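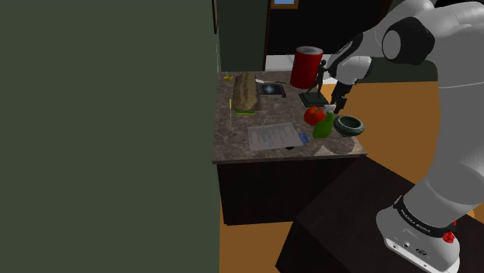 Sorna Home Notes, Issue 74, page 30

How to Season and Look After a Granite Countertop

I love granite. I grew up with a chipped laminate counter that stained if you looked at it with a tea bag in your hand, so when we moved into the house on Pitholm and it came with real stone in the kitchen, I was thrilled! Then I left half a lemon on it overnight and learned how much I didn't know.

Mottled brown and gray stone, by the way, is very forgiving about crumbs. You won't see them, so run your palm over the surface before you start and you'll feel everything you missed.

First, the water test. Clear a patch near the sink, where the sealer wears out first, and drip on a spoonful of plain water. Leave it for 30 minutes, then wipe it up and look at the stone from a low angle. If the patch has gone darker, water is getting in and you need to seal. If the color hasn't changed, you can put the sealer away and go do something fun. Try a second spot by the stove too, as mine gave a different answer there.

What you need for sealing:
A granite sealer (water based is easier on the nose)
Dish soap and warm water
Rubbing alcohol
8 clean cotton cloths, old T-shirts are great
Gloves

Move everything off the counter. Everything, even the heavy mixer. Wash the stone with warm water and a few drops of soap, rinse twice, and dry it. Then wipe it all over with rubbing alcohol to lift the last of the grease. Open a window for this part and keep the burners off! Now let the counter dry overnight. I know, I know, you want to get going, but damp stone won't take the sealer evenly.

Next day, work in sections as wide as your arms can reach. Wipe the sealer on generously and let it sit for as long as the bottle says. Mine, Plirkus 505, wants ten minutes, yours may be different. Buff off every bit that's left before it dries – this is the step people rush, and the haze it leaves is a pain to get rid of. If you do get haze, dampen a cloth with fresh sealer, rub the cloudy patch and buff again right away.

Do the edges last. On an island you can walk all the way around, which makes it so much easier, and you can wipe drips off the cabinets as you go. Dark cabinets show every dried dribble.

Keep the counter dry for a full day afterward, then repeat the water test.

For day to day cleaning, a soft cloth with soapy water is plenty. Skip vinegar, lemon cleaners and scouring powder. Oil stains come up nicely with a paste of baking soda and water – spread it on thick, cover with plastic wrap, leave it overnight and wipe off. Old stains can take two or three rounds, so don't give up after one.

I test mine every April and reseal if it needs it. Next issue: cleaning grout with the little Cele brush, my favorite tool in the whole house.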